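Neue Regeln für handgeführte Greifer: Tesent legt Leitfaden vor

1. Januar 2024 – Zum Jahreswechsel hat Tesent seinen Leitfaden für Aufnahmen mit Handgreifern veröffentlicht. 13 Seiten, ab sofort gültig für alle Partnerlabore. Bisher kochte jeder sein eigenes Süppchen, vor allem bei Kalibrierung und Markern.

Das Wichtigste in Kürze: Marker auf beiden Fingern müssen vor jeder Serie geprüft werden. Verkratzte oder verschmutzte Marker sofort tauschen, nicht erst am Abend. Pro Gegenstand mindestens 10 Durchgänge, Startposition jedesmal anders. Nach spätestens 2 Stunden wechselt die Person am Griff. Weiche Backen sind Pflicht bei Geschirr, harte Backen nur noch mit schriftlicher Freigabe.

Neu ist auch ein Abschnitt zu Henkeln. Tassen gelten als Prüfstück, weil sich Körper und Henkel ganz unterschiedlich greifen lassen. Wer am Henkel ansetzt, muss das im Protokoll vermerken. Fehlversuche dürfen nicht mehr gelöscht werden, sondern kommen in einen eigenen Ordner. 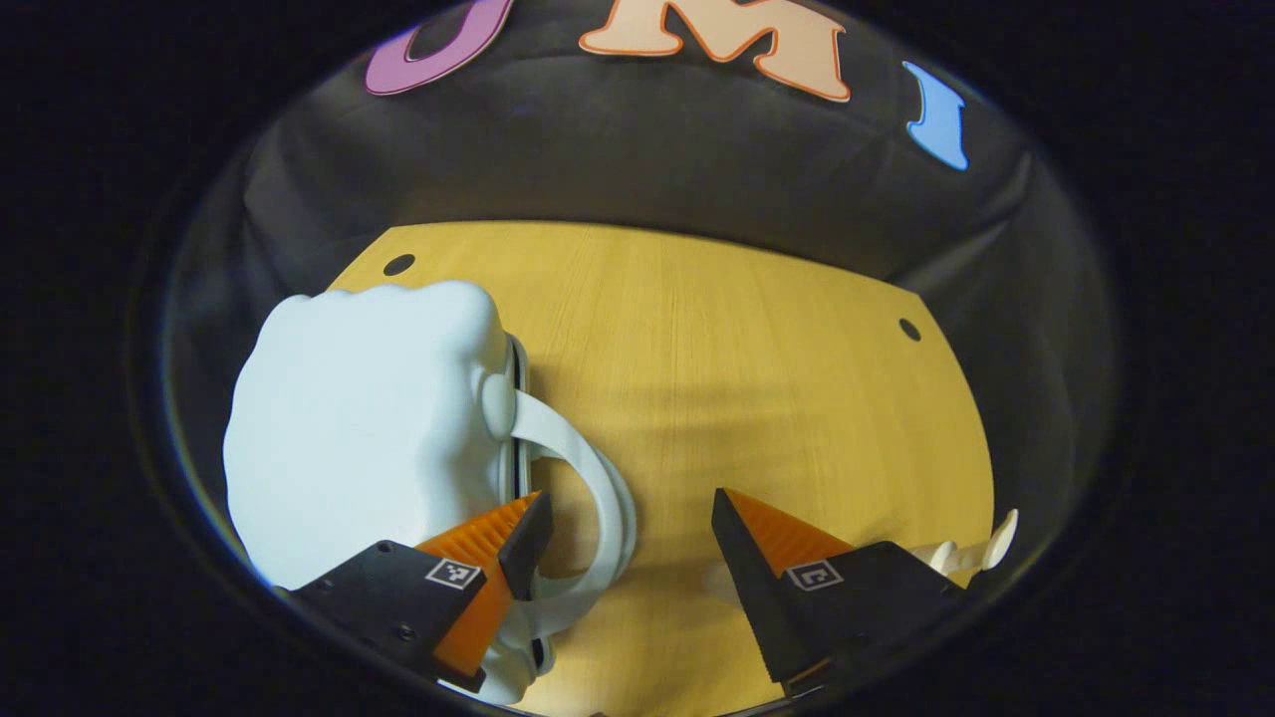 Keith Mahuika hält die Vorgaben für überfällig, die Sache mit den Fehlversuchen gehe ihm aber nicht weit genug. Ohne einheitliche Bezeichnungen nütze der schönste Ordner nichts, bei Jirnell habe man das im Mai schmerzhaft gelernt. Damals seien 4 Serien komplett unbrauchbar gewesen. Der eine schrieb „abgerutscht“, der andere „Kontakt verloren“, gemeint war dasselbe.

Eine Liste mit festen Begriffen fehlt im Leitfaden tatsächlich. Soll nachgereicht werden, Termin offen. Auch zur Beleuchtung steht wenig drin, nur dass die Marker in der Aufname lesbar bleiben müssen. Grenzwerte? Keine.

Für Labore, die mit der Software Iva arbeiten, gilt eine Übergangsfrist bis Mai. Dort lässt sich das neue Protokollformat noch nicht exportieren, ein Update ist angekündigt. Beneš stellt nach eigenen Angaben schon um, alte Datensätze bleiben unangetastet und werden nur gekennzeichnet.

Verstöße haben vorerst keine Folgen ausser einem Vermerk im Datensatz. Rückfragen zum Leitfaden nimmt Tesent schriftlich entgegen, telefonisch erst wieder nach den Feiertagen.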